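# Chapter 7: What the Quotation Leaves Out

Most books on automation get to money late, after the kinematics and the control loops, as though paying for the thing were a clerical matter. I have put it in the middle because that is where it usually goes wrong in life. By the time a firm asks what a robot will cost, somebody senior has already decided to have one, and the sums are done backwards from the answer.

By the end of this chapter you should be able to read a supplier's quotation, spot the lines that are missing from it, and write a budget that a hostile reader could not take apart in ten minutes. You should also be able to say "we don't need one" in writing, with figures. I have seen that done well perhaps twice.

## 7.1 A small purchase

Posberg is a catering supplier that runs washing-up rooms for offices and colleges. A few years ago its operations manager, Mercy Swai, was asked to plan for a robot arm that would put clean crockery back on shelves. The board had seen one do this at a trade fair, picking up white mugs from a white table, one after another, and had come home impressed.

Swai asked three suppliers for prices. The lowest, from Kirport, gave 2,877 for a two-fingered gripper with its mounting plate and cable. (All prices in this chapter are in the book's unit of account, so that it doesn't go stale when exchange rates move. Treat the proportions as the lesson.) The arm was quoted apart. So was the wrist camera, at 900, and its software licence, at 561 a year. The covering letter called the package "ready to work".

Ready to work on what? That is the first question to ask of any quotation, and in this one the answer was nowhere to be found. A gripper has an opening of a certain width, fingertips of a certain shape and a limit on how hard it may squeeze. A mug has a handle that may be pointing any way at all, a rim that chips and, quite often, a neighbour standing too close. Whether the first can deal with the second is a matter for trial, and the trial has to use your mugs, on your shelves, under your lights.

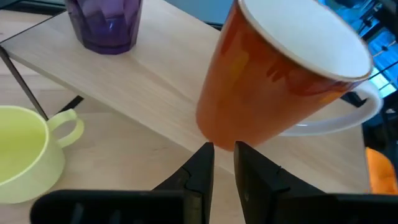 Swai's instinct was to ask who would pay for that trial. Kirport's reply was that site testing was "normally absorbed during commissioning". Read that phrase slowly. It means the customer pays, in staff hours that appear on no invoice, after the order has been signed and the bargaining is over.

She held back the order and asked for a paid test of 1,000 handling attempts before purchase, the fee to be taken off the final price if she went ahead. Two of the three suppliers withdrew. I would not read too much into that, as small firms can't always spare an engineer, but it did shorten the list. It also told her something that the brochures had not, which was how each firm behaved when asked to show its work.

## 7.2 The price and the cost

The price is what the supplier asks for. The cost is everything that leaves your account, or eats your staff's time, because you said yes. For fixed machinery that does one job on one part, the two can be fairly close. For robots that handle mixed everyday objects they are seldom close, and the gap is nearly always in the same places:

- **Fingers and fingertips.** The standard set suits the supplier's samples. Yours may need pads, longer tips or a second set altogether. Pads wear out.
- **Fixtures and furniture.** Shelves at odd heights, boards on thin legs and trays that shift when bumped all have to be allowed for, or replaced.
- **Breakage.** Budget for it as a running cost, and count the time spent sweeping up.
- **Attention.** Someone has to clear faults. If that person is forty steps away doing another job, you have bought two half-finished jobs.
- **Licences.** Ask what stops working on the day the licence lapses.
- **Change.** New crockery, a moved table or a different lamp can mean more set-up work.

None of these is exotic. Any of them can be priced, if badly, on a sheet of paper in an afternoon. They are left out because the supplier has no reason to put them in and the buyer has a reason to keep the total low until the board has voted.

I should be fair to suppliers here. Some of them do raise these matters, and lose sales by it. Juška, a maker of packing cells, used to send every customer a two-page list of costs it would not be covering. Its sales staff hated the list. The firm dropped it one March, and I have yet to meet a customer who was told why.

## 7.3 Success rates, and what to do with them

You will be given a success rate. Before you write it down, find out three things: what counted as a success, which objects were used, and who set them out between attempts. A mug lifted and then put down on its side may well be a success in one firm's tests and a failure in another's. An object placed by a patient engineer, handle facing outwards, is a different object from the one left by a student in a hurry.

Then turn the rate into work. A machine that fails on one item in fifty sounds good until you set it beside a washing-up room that handles hundreds of items in a lunch hour. Each failure needs a person – perhaps only for a moment, but that person has to be there. In most of the plans I am asked to review, the wages saved have been counted in full and the wages of the person standing by have not been counted at all.

The Emo project, which we shall follow through the rest of this chapter, made this mistake in its first budget and corrected it in its second. The second budget was turned down. Section 7.4 sets the two side by side, with the notes from the meeting, and asks you to find the line that changed the board's mind.

Before going on, take a quotation for any piece of equipment your own workplace has bought, robotic or otherwise, and mark every cost that it names. Then speak to whoever uses the machine and write down the costs they name. Keep both lists, as you will need them for the exercises in section 7.6.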